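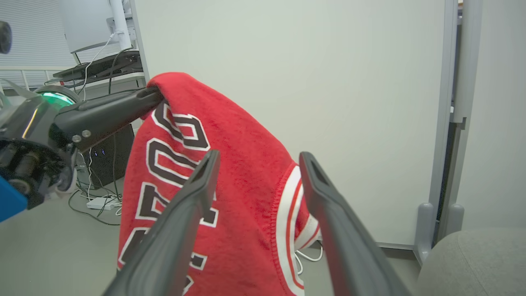 Red fleece with block lettering, held up by its top edge.

June
By the Benham workshop desk

Section 2: Mounting and setting the Zurnura 718 attic fan control

Okay, so the fan is up in the gable and you're ready for the control. I've put in a lot of these, and this is the order I work in. It doesn't quite match the folded sheet in the box (that one was written for the older Entwistle housing, and the screw holes moved). Give yourself a morning, and start early - attics get brutal by lunch.

CAUTION: Turn the fan circuit off at the breaker panel and check the wires with a tester before you touch anything. If your house has old cloth-covered wiring, stop and call an electrician.

1. Pick a spot on a rafter or stud where you can reach the dial without crawling over insulation. Keep it out of direct sun from the vent.

2. Hold the back plate level and mark the holes. Drill small pilot holes, then drive the screws until they're snug. The plate is thin and it'll bow if you lean on it.
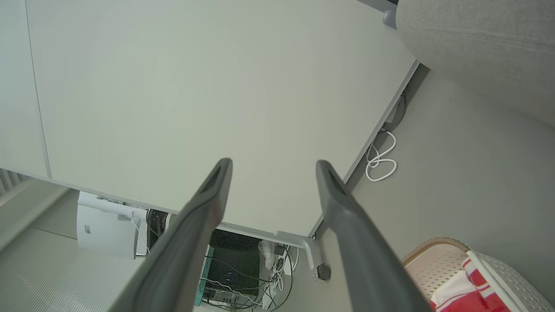 3. Open the hardware bag and sort it before you go up the ladder. You should have the screws for the plate, the cable clamp, the wire connectors and a tiny rubber plug that everybody loses (me included!). I like to tip the whole bag out on a plain white desktop, where a small dark plug shows up right away, and then put everything in a shirt pocket that buttons.

4. Run the cable in through the bottom opening and tighten the clamp. Leave enough slack inside to fold the wires back without a fight.

5. Connect ground first, then neutral, then the switched hot to the fan lead. Tug each connector. If one slides off, redo it now.

NOTE: The Bendetti fans use a terminal block instead of loose leads. Same order, you just need a small flat screwdriver.

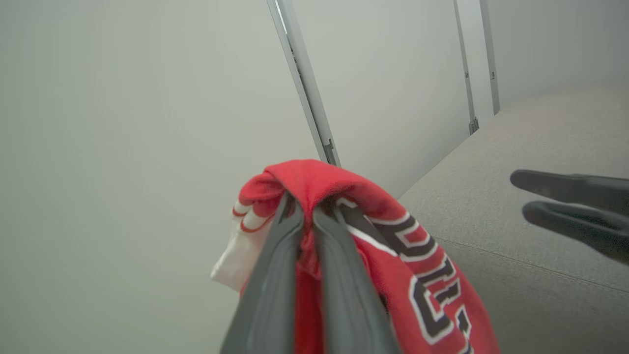 6. Push the rubber plug into the hole you didn't use. It keeps wasps out, and yes, they will find it.

7. Put the cover on and turn the breaker back on.

Setting the dial

The dial comes turned all the way down, so the fan may start the second you have power. Don't jump! Turn it up until the fan stops, then bring it back to where you want it. I start most people at 100 degrees and leave it there for a week before changing anything.

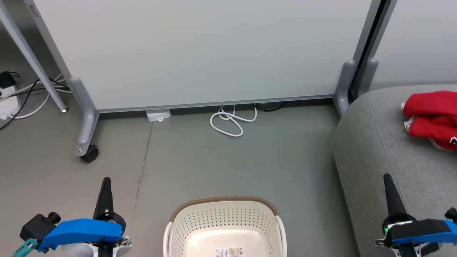
If the fan runs well into the night, go up a little at a time. Then go look at your soffit vents, which get stuffed with insulation more often than you'd think. A fan with no intake air will pull from the house, and you'll be paying to cool the attic.

CAUTION: If you have a gas water heater or furnace in the attic, have a heating contractor check the venting before you let the fan run on its own.

Wiring for the optional humidity sensor is in Section 3.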